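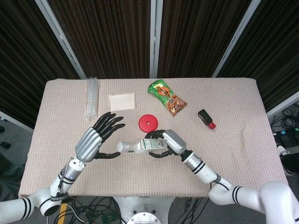 Two-handed station, Clivcombe. Right hand on the bottle, left hand open.

Posted in August by Faten, rig team
Search jobs and studies Go

Operators wanted – remote control of two-armed robot, Clivcombe site

We need people to drive the arms. Paid, part time, start as soon as you can. No robot experience needed, we train you. Gamers, sewers, ex-warehouse, anyone with steady hands and a bit of patience.

The work: you wear the gloves, the robot hands follow yours. Pick up a bottle, turn it, pass it across, put it down. Snack bags, lids, small bottles lying on their side. Then again with everything moved. Each go is recorded and the Rusnák software learns from it. Target is 2000 good goes for this round, 723 in so far, so plenty left.

Shifts are four hours, morning or afternoon, with a break every half hour. Pay is £93 a shift plus bus fare from Prarkow. Lunch not included, there is a kettle.

You should be
– 18 or over
– ok standing for most of a shift
– able to do at least two shifts a week
– fine with your hand movements being recorded (no faces, no voice)

Left handers very welcome, we are short of them. Glasses are fine. If you get wrist trouble tell us first and we'll talk about it.

Training is one paid shift. Mostly slow grasping and letting go, and where the stop button is. Dont worry about dropping things.

To apply – short email to the Faten desk, subject line "operator 299", say which shifts you can do and wich hand you write with. No CV. We reply within the week, trial slots go first come first served.

Already done a round with us? Just send your shifts, no need for the training agian.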